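Roltar Hand-Worn Gripper Pair
Varkthorpe > Grippers > Wearable

Sold as a pair, left and right
Cable and strap kit included
Ships from August
Demo days: see the bottom of this page

Hi, I'm Flora Kerr, and I write most of the product pages here at Varkthorpe. Usually I do it from my desk with a spec sheet and a coffee, but for this one I went to the open day on 28 June 2025 and spent pretty much the whole day hanging around the demo table, so you're getting the long version!

The Roltar pair straps over the back of your hand and your fingers. You move, the jaws move, and what you do gets recorded so an arm with the same jaws can learn from it later. If you've ever tried to teach an arm a two-handed job with a joystick (I have, it was awful) you'll see why people were lining up to have a go.

We had 23 visitors signed up and I think most of them brought a friend. The folks from Ñahui drove in with a box of their own parts to try, and a couple of people from Nestari stayed at the table so long I ended up bringing them sandwiches. Lots of good questions, and I wrote down the ones I can answer.

Is it heavy? You notice it. I wore the pair through 2 full sessions and my forearms knew about it the next morning. The straps spread the load pretty well though, and it helps a lot to pull the one across the back of the hand snug before you do up the fingers – I did it the other way first and had to start over.

Does it fit small hands? Mine are small and I was fine on the tightest setting. One visitor with really big hands wanted more strap, so we now put the longer set in the box as well. No extra charge.

Can I wear long sleeves? Yes, just make sure the cuff stays out from under the strap.

What about the cables? Each hand has its own. Leave yourself some slack at the wrist, more than you think you need, and run it back along your arm. I kept mine too short on the first try and every time I reached forward I felt a tug.

Now for the part I enjoyed most. The morning jobs were the easy ones, boxes and cups and so on, and after lunch we moved on to flat, awkward things that really need two hands. The picture frame was the favorite by a mile. You take one side in each gripper, tip it up, and turn it without letting either side slip.

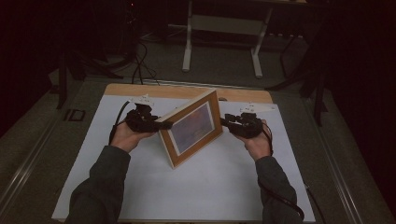 It took me three tries to get a turn I was happy with, and I was grinning like a kid when I did. The trick (thank you to the patient man from Ñahui who showed me) is to keep both palms up and let your elbows do the turning. If you squeeze harder on one side, the whole thing wants to swing toward you. Wood is pretty forgiving for this. I'd practice on something you don't care about before you go anywhere near glass.

A few practical bits before you order. The pair is $3,000, and that covers both hands, both cables, the straps and a setup call with one of our team. Spare jaw pads are sold separately and you'll want some, especially if several people are sharing. Left and right can't be swapped, so please don't ask us for two rights – somebody did!

We're planning another demo day in August, same setup, with more chairs this time. Send us a note through the contact form if you'd like a spot, and tell us if there's an object you want to try. Bring it along if it fits in the car.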